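Search news and updates
Enter keyword Go
Clear search

PRESS RELEASE
For immediate use
Bainbridge, June 19, 2019

Zalon opens bookings for Skivuleck, the two-armed robot you can hire to put furniture together

I've been wanting to write this one for ages, so please forgive me if I go on a bit. From today you can book Skivuleck, our two-armed assembly robot, for your own workshop or packing room. It comes to you on its stand with its grippers and cameras fitted, and one of us comes along too and stays until it's doing something useful with your parts. We're a small firm and up to now it has only been out on trial, mostly to people who already knew us. Now anybody can ring up.

My name is Lacey Bunting and I look after customers at Zalon, so if you do ring up, it's very likely me you'll get.

Skivuleck puts light furniture together. We started with plastic chairs and plastic chair parts, and that's still what it's best at. A chair sounds like an easy place to begin until you try to teach somebody else to do one. You hold the seat still with one hand, bring the leg in with the other, get it lined up by eye, push, feel it bite and then push some more. You do all of that without thinking. A robot with one arm can't really do it at all unless you build it a special clamp for each part, and then the clamp costs more than the chairs do! Two arms get you out of that. One holds while the other fits, and they can swap over when the part needs turning round.

Our first proper customer was Plastomstead, who make garden and canteen seating and who lent us a pile of parts and a good deal of their patience. They had four people fitting legs for most of the summer season, and all four of them would tell you it's rotten on the wrists. Phyllis Ackroyd runs the assembly room there and she was fairly blunt with us on the first morning.

"I told them I didn't want a thing in a cage," Phyllis said. "I wanted something I could wheel up to a bench, and if it was hopeless I wanted to be able to wheel it away again."

She didn't wheel it away. Over the trial in June it finished 317 chairs for her, and I've got the tally sheet pinned up over my desk. I'll be fair and say that a person who knows the job is still quicker on a single chair. Where it helped was in the long dull middle of the shift, when the people in the room could get on with checking, packing and the fiddly orders that have arms and cushions.
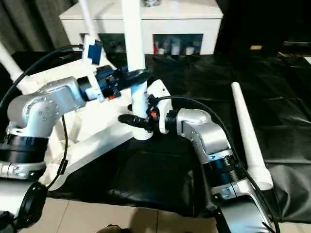
Most of our work over the winter went into the grippers. Tubes are slippery, they roll, and the thin-walled ones will dent if you're heavy-handed. Nimal Begum, who designed ours, must have made a dozen versions of the fingers, some of which were frankly a bit frightening. The pair that goes out with each hire is shaped for round parts and has pads you can change yourself with a small screwdriver. There are spare pads in the lid of the tool box. If your parts are flat or an odd shape, talk to Nimal before you book and he'll tell you straight whether we've got anything that suits.

Then there are the cameras. You get one up at the head of the robot, looking down over the bench, and small ones down at the wrists. The head camera is good for working out where everything has ended up, and the wrist ones take over when the gripper is in close and the arm would otherwise be blocking its own view. You can bring them all up on the laptop that comes with the kit. People at Plastomstead got quite hooked on watching the wrist view at tea break.

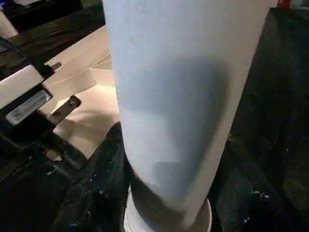
Wrist camera: a pale tube close up, wider at the top, with a white rim at its base.

You'll want to know what teaching it involves. You don't write any code. You take hold of the two hand controllers, you do the job yourself through the robot's arms, and it keeps a recording. Then you do it again, and again, moving the parts about a bit each time so that it doesn't learn one exact spot on the bench and nothing else. For a new chair we ask for 200 goes. That does sound like a lot and I won't pretend it's thrilling, but two people taking turns can get through it over a few days, and you can stop whenever you like and pick it up in the morning. Wayne Wainwright does the training visits, and his advice is to get the tidiest worker in the room to do the first lot. Skivuleck picks up your habits, see. If you always nudge a part twice before you lift it, so will the robot.

A word on the bench. Anything flat and steady at ordinary table height will do, and we recommend putting a plain dark cover over it if your parts are white or pale, as it makes them much easier for the cameras to pick out. Any old dark sheet is fine. We did try ironing ours at first. You needn't bother.

Lighting matters more than we'd expected. At Plastomstead there's a big window on one side, and in the late afternoon the white parts used to glare so badly that the arms slowed right down. Phyllis put a curtain up and we turned the cameras down a notch, and between them that did the trick. If your room has strong sun, tell us when you book and we'll bring a pair of lamps so that you can keep the light the same all day.

The seats are held by the edge while the legs go in, and this was the part Roland Sugden worried about most. Roland started Zalon and wrote most of the early software in his back bedroom, and he's still the one who gets up in the night when he's had an idea about it.

"Fitting the leg isn't the hard bit," Roland says. "It's what the other arm is doing. If the seat slides a finger's width while you're pushing, you've missed. So both arms have to know what the other one's up to, all the time." 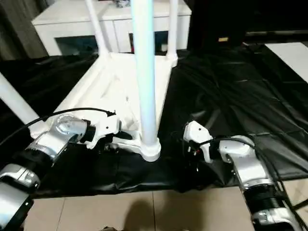 White plastic chair on its back, with one gripper holding the left edge of the seat.

Now for money, as that's what I get asked first. Hire is £900 a week, and that covers the robot, the laptop, the controllers, one set of grippers, delivery within our normal area and Wayne for the first two days. If you'd like Wayne back later on, it's £346 for a day, travel included. You can hire for a single week, but I'd really ask you to think about three, as the first one goes by in a blur of setting up and recording and you'll only start seeing finished work in the second. There's no joining fee, and no contract to get stuck in. If it isn't working out by the end of week one, ring me and we'll collect it.

We don't sell Skivuleck outright yet. A few people have asked and we're thinking about it, but we change the thing so often at the moment that I'd feel bad taking your money for one that'll be out of date by the time the paint's dry.

I'd also like to be plain about what it won't do. It won't lift anything heavy, so no sofas, no beds and no solid timber tables. It's not much good with loose bags of screws. It can pick up a part that's rolled over on the bench but it can't fetch one off the floor, so somebody should be within earshot while it's running. And it isn't fast! Anyone who promises you a fast one, do please ask to see it with your own parts.

What it will do is carry on steadily with a job that makes people's hands ache, and fit in at a bench you've already got. One of the fitters at Plastomstead asked if it could stay until the end of the season, which pleased me no end.
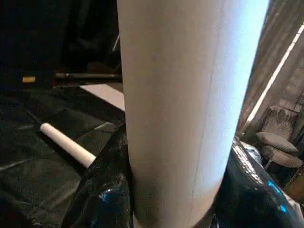 How much room does Skivuleck need?
A space about the size of a double bed, including the bench, is enough for the robot to work in. You'll also want a clear walkway on one side for the person looking after it, and an ordinary wall socket close by. The stand is on wheels and will go through a standard door.

We're holding open mornings at our workshop in Bainbridge through the rest of June, and you're very welcome to come and have a go on the controllers. Bring some of your own parts if you can carry them. Nimal likes nothing better than a stranger turning up with a carrier bag full of awkward plastic, and you'll get a much better idea from half an hour with your own things than from anything I could write. Tea and coffee are laid on. Parking is a bit tight, so use the yard behind the building and not the road at the front.

The first hires go out as soon as the open mornings are done. We've only a handful of robots to send round, so I'm taking bookings in the order they come in, with a place kept back for firms that have never used a robot of any kind. If that's you and you're nervous about it, good, come anyway. Phyllis was too, and she's offered to have a chat on the phone with anybody who'd like to hear how it went from somebody who isn't on our payroll.

To book, to come to an open morning or to ask for Phyllis's number, ring the Zalon office and ask for Lacey.

Notes for editors

Zalon builds and hires out assembly robots for small workshops and is based in Bainbridge.

Roland Sugden and Nimal Begum are both free for interviews. Nimal prefers mornings.

Reporters who'd like to see Skivuleck at work should let us know the day before, so that we've got enough chair parts in.

ENDS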